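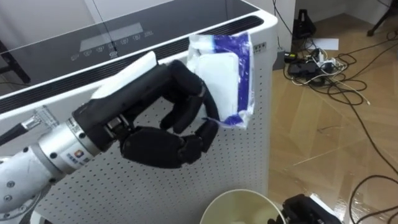
Air purifier and the little bin next to it, front room

HELP WANTED: office tidier, part time, Pisomley building

Need someone soon. Our last person moved away in June and the desks are getting away from us.

The job is small stuff mostly. Wrappers, crumpled bags, empty bottles, whatever people leave on top of things and walk off from. Pick it up, put it in the bin, move on. You'd cover the Skeditz rooms and the Coltel side, 3,000 square feet between them. No bathrooms, no kitchen, another crew has those.

Pay is $300 a week for 24 hours. Mornings or evenings, your pick, just tell us which and stick to it.

Things to know about the purifier. Top is glass and shows every fingerprint, dry cloth only, no spray near the slot. Dont press the buttons when you wipe. The front with all the little holes gets a soft brush. Trash does not go on top of it, ever, even for a minute. Move it if you find it there.
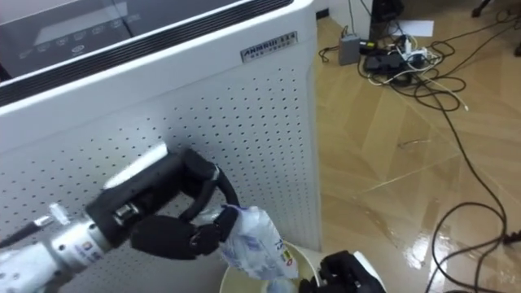
WHAT WE'RE LOOKING FOR

Somebody steady. Experience nice, not required
OK with bending, the bins are low and sit on the floor
Can tell trash from somebody's papers. If not sure, leave it and ask
Own ride or close to the bus

Floors: wood-look planks in a zigzag pattern, sweep along the seams, barely damp mop. Get in under the desks and behind the drawer cabinets too, the carts have wheels so roll them out of the way and roll them back after.

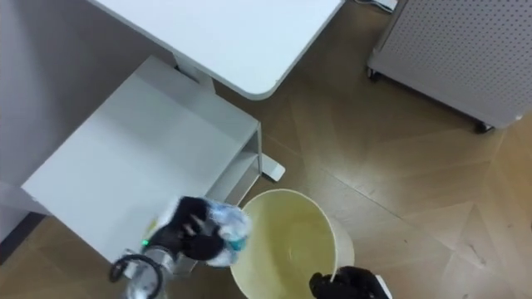 Bins get emptied at the end of every shift even if theres only one bottle in there. Fresh liners are in the Tan closet by the stairs, gloves same shelf. Bottles with anything left in them get poured out frist please.

To apply: come by the front desk and ask for Hiwot Alemayehu, or leave a note with your name, phone and what hours you want. No resume needed. One reference would be good, two is better.

Open until July 3, 2018, sooner if we find the right person. Start right away.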